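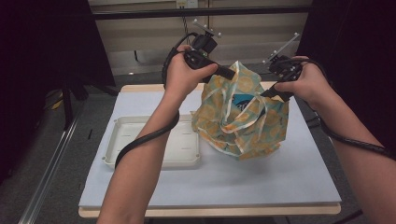 *Shopping bag held up over the white table.*

February 19, 2019

Spent most of the day on the bread starters again, and what a pleasant day it was, even with the radiator clanking. The Jundum rye is up to 28 feedings now and smells like green apples (lovely!), while the Costita wheat is still sulking at the back of the shelf. I moved it closer to the oven, where it sits at 22 degrees – we'll see whether it likes that any better. Unnur Damgaard thinks I'm giving it too much water, and she may well be right, so tomorrow I'll hold back a spoonful or two. Must remember to wash the 5 spare jars before she comes in.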